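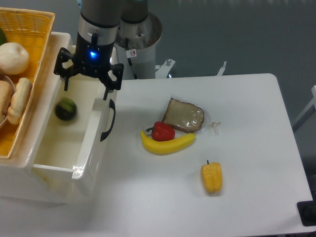 Home Courses Projects Reports Search

Sorting and Storing Play Food: Project Report
Dolley Hall Design Workshop
Nov 4, 2024

1. Purpose
Our group looked at how play food gets put away in a small shared space. The Wustuvow play center keeps its pretend groceries in baskets and drawers, and staff told us that pieces end up in the wrong place by the end of the day. We wanted a layout that a child of four could follow without reading.

2. Materials
We used a white table, a plastic drawer cabinet and a wicker basket. The food set included fruit, vegetables and bread. The budget from the Brusinow fund was $211, and most of it went to the cabinet and the food.

3. Method
We tried 2 layouts. In the first, everything went in the basket. In the second, the basket held fruit and vegetables and the drawer held bread and other flat items. Each trial began with pieces laid out on the tabletop, and we wrote down where each one was put.

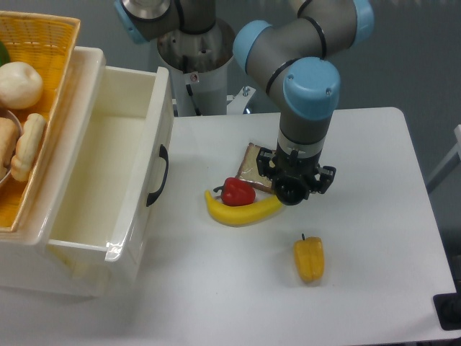 Csizmadia asked why bread should get its own drawer when a sandwich needs bread and vegetables together. We had sorted by shape and had not thought about how the food is used in play. We added a short round of trials with sandwich items kept together.

4. Results
The single basket was faster to fill but slow to search. Flat pieces slid to the bottom and had to be dug out. With the drawer, bread was easy to find. Peppers of different colors were treated as one group every time. The banana was the piece most often left for last.

5. Remaining work
The drawer needs a picture label on the front panel. We plan to test one in February with 9 children at the center.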